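Search this site Search Go

Week 6 handout: Choosing fingers for soft things

Last week we finished with boxes and bottles, so now the fun part — cloth! A bottle keeps its shape while you work out where to grab it. A pair of shorts gives you a different heap every time you drop it, and I think that makes it the best test of a gripper you can set up on a bench.

We have two sets of fingers to compare. The Pista set is short and wide with a flat pad. The Dadis set is long and angled, and the tips come together to a narrow pinch. Same arm, same controller and same wrist camera for both, so any difference you see should come from the fingers (or from you, if you changed the closing speed and forgot to write it down).

What to do at the bench

Start with one red garment, dropped from hand height. Run the Pista fingers first, 34 grasps, then swap and repeat. Log where you aimed: waistband, a fold, or the middle of the heap. Please use those words and no others, as Lemlem has to merge everyone's sheets.

Last October's group logged 221 grasps and their favourite target was the waistband. Gathered fabric stands up in ridges and gives narrow tips something to close on. Flat cloth is much harder, and Rommel's trick of pushing the fingers together along the table to raise a fold is well worth trying.

Watch the wrist view as you come down. Long fingers hide part of the very thing you're aiming at, so pick your point early and hold it. Janelle will show you how to save a still just before closing.

For next week: bring your log and one grasp you can't explain. We'll argue about the colour threshold then too.

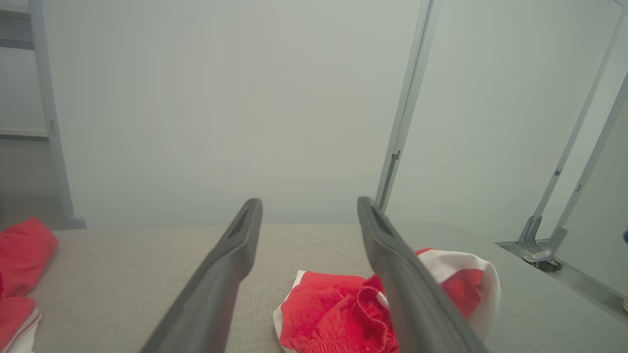 Pascual Robotics Teaching Group — Suryani Kwok, Wanda Escobedo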